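Last updated: November
Notebook entry by Kendra Chisholm, November, started 7:40 am
11 minute read

Gripper comparison, part two (part one is the messy one with the coffee ring, sorry)

Picked up where I left off with the Isaksson fingers. Recap for anyone on the Kanham bench who hasn't been following: we have two grippers that both claim to do the job, the Isaksson and the Trundusetti, and I need to say by the end of the month which one goes on the arm for good. The job is pulling small parts out of slots and putting them back without mashing anything. It sounds dull and I've been enjoying it enormously.

First thing this morning was the Isaksson again, same program as last time, 200 cycles at the slow speed. It got through the lot with 2 stops. Both were on the return move, going back into the slot, and both times the part was sitting a hair crooked in the fingers before it even got there. So I don't think the fingers are slipping on the way in. I think they pick up crooked and hold crooked (which is a compliment to the grip, if you squint). I slowed the close down and ran a handful more by hand and they looked straighter, but a handful is a handful. Needs a proper run.

Notes on the Isaksson while I remember:

It closes fast and it closes hard, and the force setting only seems to do anything in the top half of the range. Below that it's all the same to my hand. I want to put the load cell between the pads before I write that down as a fact anywhere official.

The mounting bolts are a pain. Two of them can only be reached with the stubby key, and the stubby key has gone walkabout again. If it's in your drawer, please bring it back, I will trade you a muffin.

Quiet, though! Lovely and quiet.

Swapped over to the Trundusetti mid-morning. The swap itself took ages, mostly me re-routing the cable because I'd tied it down too neatly last time and there was no slack left at the wrist. Note to self, leave a loop the size of your fist. Then the tool offset, which I typed in wrong (a minus sign, my old enemy) and spent a good while blaming the arm for. Found it when I jogged the thing straight down and it went politely sideways.

Once the offset was right it behaved beautifully. First run was 600 cycles at slow speed while I did the ordering, and it had no stops at all. I was so pleased I bumped the speed up a notch and ran another batch over lunch, and that's where it got interesting. At the higher speed the fingers hadn't finished opening when the retract started, so it was giving the part a little tug on the way out. You can hear it, a sort of tick. The controller thinks the fingers are open before they are. I put in a short wait and the tick went away, but I don't love fixing it with a wait, it's the kind of thing that gets copied into every program forever and then somebody asks why we're so slow. Better to read the position back from the gripper and only move once it's really there. The Jirkness controller can do that, according to its manual, on page something I've dog-eared. The old controller can't, or at least I've never got it to.

Which brings me to the wrist camera. I've been resisting it because it's one more cable and one more thing to knock, but I gave in and put it on for the afternoon. From there the white panel with the slotted holders is in view past the fingers, so I can check the approach without sticking my head in beside the arm. The catch is how much of the view the gripper takes up. It's a big black lump sitting right across the lower two-thirds, and the lump is mostly in shadow while the white wall behind is so bright it's washing out on the left. Auto exposure doesn't know who to please. I tried locking it darker and the slots came up better but then the finger edges went missing, and it's the finger edges I want for lining up.
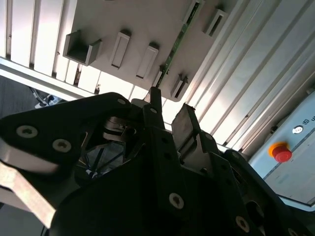 Kendra Chisholm
Automation technician, Kanham bench

What I was after there was the gap between the tip of the middle finger and the green board strip on the edge of the panel. From this angle it looks like they're nearly touching. One camera can't tell me how much of that is real and how much is just the line of sight, so I'm not going to hang a number on it. Feeler gauge, arm stopped, proper check before anybody turns the speed up. If it's as tight as it looks I'll shift the approach point out a touch and come in flatter.

The other thing I'd like is a strip of matte tape on the screw heads. They're the brightest thing on the gripper and my edge finder goes straight for them like a magpie. Or I could mask them in software, but tape is faster and I have tape.

Cycle counter read 2238 when I packed up, that's both grippers together since I zeroed it, including the ones where I was only fooling around with the speed. I should have kept separate counts. I'll zero it at each swap from now on.

Leaning Trundusetti, for what it's worth, provided the read-back works on the Jirkness. If it doesn't, it's closer than I'd like, and the Isaksson gets another go with the slower close.

To do next:
- load cell between the Isaksson pads, low end of the force range
- feeler gauge at the panel
- tape on screws, then redo the exposure test with the bench lamp off
- position read-back on the Jirkness, take out the wait
- find the stubby key

Arm is parked and the Trundusetti is still on it. Please don't swap it back, I've only just got the cable how I like it.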